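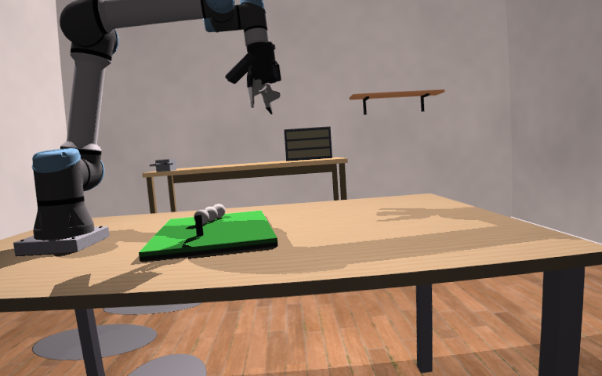 The 62 Percent Solution

By Firdevs Saraç
23 Aug 2022

If you have sat through a city council meeting on crime lately, you have probably heard the number. Cities that hold a gun buyback, the line goes, see shootings fall 62 percent. The mayor of Tranach used it in January. A state senator repeated it at a hearing. By spring it was on a yard sign.

I wanted to know where it came from, so I asked. The mayor's office sent me to a press release. The press release cited a slide deck, and the deck cited "research." After 7 phone calls I reached Shayne Mahuika, who put the deck together for an advocacy group and was good enough to send me his spreadsheet.

The 62 is in there. It compares one neighborhood, Grillside, in the month before its buyback and the month after. The month before was the worst Grillside had seen in years. The month after was cold and wet. Citywide, shootings went down too, including in neighborhoods where no one turned in so much as a BB gun.

"I never said it applied to every city," Mahuika told me. Fair enough. His title slide says "What Buybacks Do."

Supporters point to the haul, and it does look like a lot laid out on tables for the TV cameras. Tranach collected 1,109 guns. I asked the police department how many of them worked. They hadn't tested them. I asked how many were handguns, the kind used in most of the city's shootings. A spokeswoman, Suqin Cui, said a breakdown would be available "when processing is complete." That was 30 days ago.

The other side has no reason to gloat. A flyer from the Deng campaign says the buyback "disarmed law-abiding families while criminals stocked up." I asked the campaign for evidence of either half of that sentence. I got a link to an opinion column, which quoted the flyer.

Yulan Cao, who lives in Grillside and turned in her late husband's two hunting rifles, doesn't feel disarmed. She wanted them out of the closet before her grandsons found them. She also doesn't think she prevented a shooting. "They gave me a grocery card," she said. "I used it."

Jinlong Wan, a retired statistics teacher who writes letters to the local paper, looked over the spreadsheet for me. He said you'd want several years of data and a comparison area picked ahead of time, and even then you might not learn much from one event in one city. His last letter making this point didn't run.

The council votes next month on paying for a second buyback. The staff report recommends it. On page two, with no footnote, it says shootings can be expected to fall 62 percent.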